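About Judovlow

Judovlow is a small workshop in Flotdale. We test robot grippers for other companies, and we look for the reason when a gripper stops working properly. We started with one bench and one customer, Ostermann, and they are still with us.

Many people ask why we write about a failure on this page. We think it tells more about us than a list of our machines.

In February a Plondorus gripper began to close by itself while the arm was moving. The force was only 20 newtons, but a colleague had her hand near the fingers and she got a bruise. We stopped all work on that bench for six days. The fault was in a cable, worn where it bends at the wrist. It had made 460 hours of work and our plan did not ask anybody to check it. That was our mistake - the maker's manual was clear.
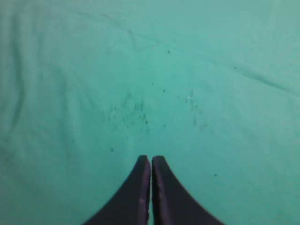
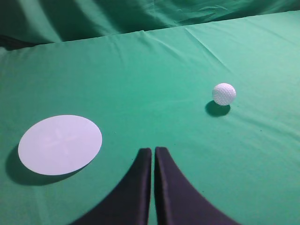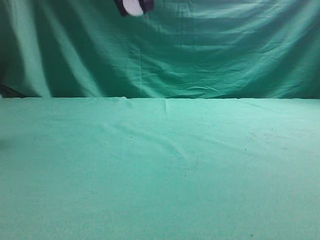

Gripper work on the green cloth at our Flotdale workshop.

Since then we do some things differently. The wrist cable is inspected every 60 hours and the result is written in the bench book. Hands stay outside the yellow line until the drive power is off, also for a very short job. Any person here can press the stop button and does not have to explain it first. We sent our full report to Ostermann, and we will send it to any customer who asks for it.

We are still a small team and we like to work slowly. If you have a gripper that drops parts, closes late or does something you can not explain, please write to us. Send the fault log too, if you have it.

Page last changed 06/08/2018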